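Small Kitchens & Storage > Show us your setup
Thread: Everything on one table: mug tree, plate rack, little drawer cabinet

gruseck
Finally had a go at the "one table" kitchen idea that keeps coming up on here and I am so pleased with it I could burst. Our rental has almost no bench space (54 cm between the sink and the wall, I measured it twice in disbelief), so the brown table against the white wall has become the whole works: crockery, toast, tea, veg. Cupboards are now for pots and the stuff we use at Christmas.

The big win has been getting the plates upright. I always had them in a stack and the one I wanted was always at the bottom. Now they sit between pegs and you just lift one out! Same with the mugs. I'd written off mug trees as something from my nan's place in Ballarat and I was completely wrong, they're brilliant.

Happy to hear suggestions. The table's a decent size but I don't want it creeping back to how it was in April.
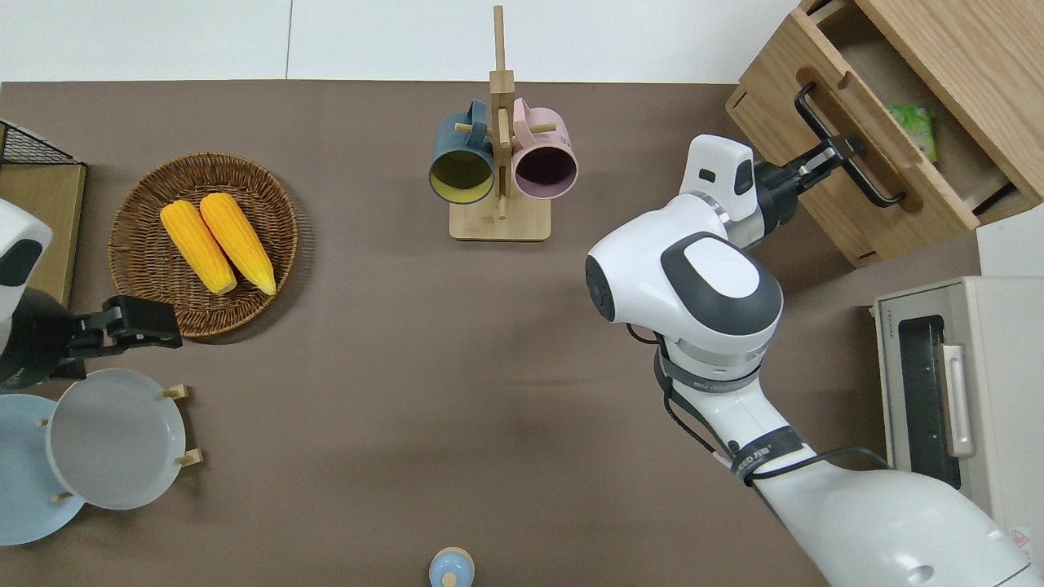
Mugs up the back, plates to the left, drawer open on the right.

Owen
Love the mugs! That teal with the yellow inside is a ripper. Is the pink one dark inside as well or is that my screen?

gruseck
Yep, dark purple. They're not a set, I just liked them next to each other.

flomevport_flat
Great setup, but I'm going to be the grump about the mug tree. I had one for two years and mine was forever getting knocked, plus anything you don't use daily gathers dust. Hooks under a shelf do the same job and give you the table back. You've got a bare wall right there.

drillo
Disagree with flomevport_flat! Hooks are fine if you own the wall. In a rental you're filling holes when you leave, and the adhesive ones let go at 3 am and frighten the cat. A tree with a decent square base isn't going anywhere. I'd keep it.

flomevport_flat
Fair on the rental point, I missed that. Still think it wants to be in a corner and not in the middle at the back. You'll be reaching past it for everything.

Yaneth Valderrama
Oh this is lovely, and I'm with drillo – keep the tree. I've got the same kind of arrangement in a granny flat and my only real change would be the corn. Cobs out of the husk dry out quickly, so if you're not eating them that night they're better wrapped in the fridge, and the basket can have onions or lemons or whatever's going. Gorgeous basket though, wicker always makes a bench look like somebody cooks there.

What do you keep in the drawer? I can see something green in there.

gruseck
Thanks Yaneth! The corn was for dinner so it didn't have long to wait, but good to know. I'd have left it out for days.

The drawer is for small packets. Tea, yeast, soup mix, all the little things that used to slide down behind the tins. I haven't filled it yet because I'm scared of it turning into the batteries-and-rubber-bands drawer.

Owen
It will turn into the batteries-and-rubber-bands drawer.

drillo
Put a divider in it! I cut mine from a cereal box and it's been going strong for 29 weeks (I wrote the date on the back, yes I'm that person). Packets stand up on their edges with the labels at the top and you can flick through them like records.

One question about the toaster oven. How much room are you giving it? Mine gets properly hot on top and down the sides, and I wouldn't want a timber cabinet or a basket too close when it's running. Check the booklet, they usually give a clearance.

gruseck
Good call, I'll dig out the booklet. I'd been shuffling things along a bit before making toast but a permanent gap makes more sense. Might try the mug tree in the corner after all and see if that frees anything up (you may gloat, flomevport_flat).

flomevport_flat
Gloating quietly. Put it on the side you pour with, so you're not crossing over the kettle. And the plate rack is a beauty, I've got no complaints about that at all – the light blue plate especially.

Yaneth Valderrama
Please post again once you've shuffled it! I'm off to find a cereal box.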